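Print
E-mail

Feltley bench book, August
Hand-held gripper, the old one. Width readings, fingers, pads.

7:40 in the morning, coffee from the machine by the door, which also needs servicing but is somebody else's notebook.

Picking up where Mingxuan left off. His last line reads "width is drifting again, see me," and then he went to Wulham for the rest of the week, so I have not seen him. What I have is a hand-held that says it is open when it is shut, a tin of screws that are nearly the right length, and his handwriting.

Symptom, as far as I can piece it together: squeeze the trigger all the way, read the width, let go, squeeze again, read the width, get a different answer. Not wildly different. Just enough that the arm, when it gets handed the numbers, pinches a thing it should be holding or waves a thing goodbye that it should be pinching. Over at the Koskela cell they had been compensating for this by adding an offset. Then they added an offset to the offset. Raili found the second one yesterday, commented out and then commented back in, with a note saying "do not touch." I touched it. Both are gone now and the log says so.

Took the hand-held apart at the bench before doing anything in software. Last time we started in software and lost most of a day, and the fault was a crumb.

Trigger return spring: fine. Cable: fine, a bit of fuzz near the crimp, trimmed the fuzz, will look again next month. Slide rail had dust and what I believe was cereal in it. Blew it out, wiped it down with the lint-free cloth, one drop of the light oil at each end and no more. There is a school of thought here that holds oil is like salt and you go by feel. That school of thought is why the last rail picked up every grain on the table and ground like a pepper mill.

Left finger plate had play in it. Hold the carriage, wiggle the fingertip, and you could feel it knock. Two screws at the root were loose. Whoever fitted them last did so without threadlocker, and the book says that was me, in the spring, in a hurry. Noted for fairness. Backed them out, cleaned the threads, medium threadlocker, snugged them up with the short key so I couldn't overdo it. Checked the right side while I was there. Tight as a drum. Did that one too out of spite.

Left it clamped to cure and went to argue with the label printer.

10:15. Back. Play is gone. Put the unit back together, ran the trigger through its travel by hand for a while, no grinding and no cereal. Took it over to the table to see what the camera thinks. 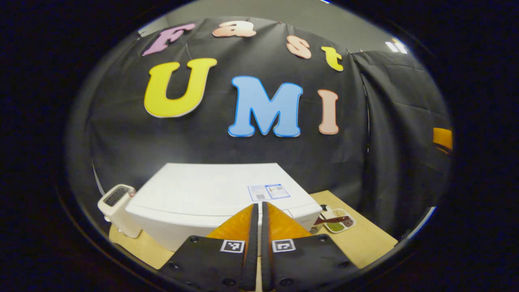 Width comes off the markers, so a finger can be mechanically perfect and still read like nonsense if a marker is crooked, scuffed or hiding. Before zeroing, I look at them from the camera's side, on the live view, with the unit held level over a real table with real clutter on it. Checking against a blank wall has passed every bad unit we ever had. The things to look for: both markers present, both flat, both at the same height, and nothing creeping over them from the pads. The pair here is what I want, one in the inner top corner of each finger, one just left of the gap and the other just right of it, with the orange pads standing beyond them and the white lid behind giving a plain background to the pads. If the two ever stop looking like mirror images of each other, something has slid, and it is time to get the short key out again before anybody so much as thinks about an offset.

Zeroing, written out again for Kaisu, who asked, and for me in the winter, when I will have forgotten:

Let the unit warm up first. The camera settles after a while and any zero taken in the first few minutes is a zero for a cold unit.

Wipe the markers with a dry cloth. Dry. The alcohol wipes take the black off at the corners, and then the detector gets picky about angles, and then you spend the afternoon blaming the lights.

Trigger fully open, hold, press record, hold until it beeps. Trigger fully closed, the same. Closed means pad against pad with no squash. If the pads are deforming, you have gone too far and your zero is really a measure of how strong your hand is. Aleksi has a grip like a bench vise and his zeros are useless. He knows this and takes it well.

Then open and close slowly, all the way, and look at the trace. It should be a smooth hill. A flat top is fine. A step on the way up means the carriage is sticking. A spike means a marker dropped out for a moment, usually a thumb or a sleeve or glare.

I got spikes. Of course I got spikes.

Ran 53 slow cycles and 11 of them had a dropout somewhere near fully open. All on the same side. Rail was clean, screws were tight, marker looked fine when I stared at it. Swapped the trigger hand, same thing. Turned the unit over and back, same thing. Then I held it lower, nose toward the floor, and the spikes went away, which narrowed it to light or to something falling out of the way under gravity. Lamp off: spikes still there. So, gravity.

It was the edge of the pad. The adhesive on the outside edge of one of the soft pads had let go, and at full open the loose lip folded back over the marker's corner for an instant on the way past. At rest it sat down flat again, looking innocent. I would have sworn that pad was sound. I did swear, as it happens, though on a different point.

12:30. Pad off. Peeled away in one piece with the plastic scraper. Do not use the metal one on the finger plates, the scratches catch the light and then we are back to spikes. Old adhesive had gone gummy near the fingertip end, probably from whatever was in the bin cupboard last month when somebody decided to practice on soap refills. Cleaned the plate down to bare, let it dry, new adhesive sheet cut slightly undersize so nothing squeezes out toward the marker. Pressed and clamped with the soft jaws. Changed the other pad as well. They wear as a pair and if you change only one you get a gripper with opinions.

Mental note turned into a paper note: the cut template for the adhesive sheet lives in the drawer marked Girnar, under the feeler gauges. I have no idea why the drawer is marked Girnar. It was marked that when I got here and it will be marked that when I leave.

While that was setting I did the lens. Blower first, then the brush, then the lens cloth with a breath on it. There was a thumbprint right across the lower part, a good one, you could have taken it to court. With a view this wide the lens bulges out past everything and people use it as a handle without noticing. Cap is on the string. Please use the cap. The string exists so that you can't say you lost the cap.

Also went over the mount. The camera clamp had not moved, the paint witness line is still straight across the joint. If that line ever breaks, everything above has to be done over, and the zeros saved for that unit go in the trash. I mean all of them, including the ones you liked.

2:50. Clamps off. Pads feel right, square and firm at the edges, and I could not lift a corner with a fingernail. Ran the slow cycles again, same hand, same height, same lamp. No spikes. Hill is a hill. Took open and closed three times with a rest in between and they land almost on top of each other. Had Kaisu do it cold, without me telling her anything, from the steps above. She got the same numbers and found that I had left out "plug it in." She is right and I am leaving it out anyway.

Venla came by to ask whether the Koskela cell could have the unit back. Told her yes, with no offset, and that if anybody adds one I want a name next to it. She asked what to do about the recordings made while the width was wandering. Raili's view is that the ones from before the second offset can be corrected and the ones after can't. Mine is that I would not trust either lot with anything breakable. We left it at that and Raili will tag them so they can be pulled out or left in on purpose.

Parts used: threadlocker (bottle is low), adhesive sheet, a new set of pads, one lens cloth. Order more pads. I wrote that last time too, and the ones I fitted today were the last in the box.

Still to do on this unit: cable again next month, crimp end. Ask Mingxuan what he wanted me to see him about, in case it was something else entirely. Check whether the spare has the same loose screws at the root, given that the same person put it together in the same hurry.

Unit is on the shelf, cap on, trigger released. Coffee machine is showing a red light.

Print
E-mail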